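Pedix Wool Throw – Two Months In
Skip to content
Home / House / Reviews

Quick one tonight. Supper is in the oven and I have maybe ten minutes.

Bought the Pedix throw in January, after the old quilt finally gave up. Shredded. One corner was mostly dog hair by then. Ordered the oatmeal color, paid $89, which made me wince a little. The cheaper one from Flokum was $38 and I went back and forth for days. Days! Over a blanket.

Anyway. It's good.

Heavy, but not so heavy you feel pinned down. 60 inches wide, so it covers me and a kid if the kid keeps her knees to herself. Long enough to tuck under your feet. That was the whole trouble with the quilt – cold feet, every single night.

Itchy? A bit, at first. Bare arms, yes. Over pajamas, no. Softer after the first wash, wich I did in the tub with cold water and a squirt of baby shampoo. Took forever to dry. Laid it over two chairs and we all ate standing up.

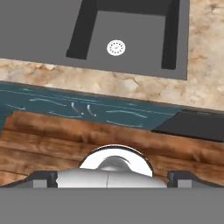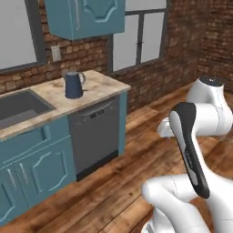

The sink with its round white strainer, then the brick walls and the teal cabinet.

Sheds some. Little pale fuzzies on my black leggings for the first couple weeks, hardly any now. The fringe is the weak spot. 2 of the tassels have come undone already and I knotted them back up myself. For that price I shouldnt have to.

Color is true to the website. A little yellower under lamps. Goes fine with the green sofa, looks wrong on the bed, so it lives on the sofa.

Shipping was slow and the box came squashed. Throw was fine inside.

Would I buy it again? Yes, but I'd wait for a sale. And I'd skip the fringe if they ever make one without. My sister got the Flokum and says hers pilled by the second week, so I feel better about the money.

Four stars. One off for tassels.

Timer's going. More on the hall paint tomorrow, if it ever stops raining.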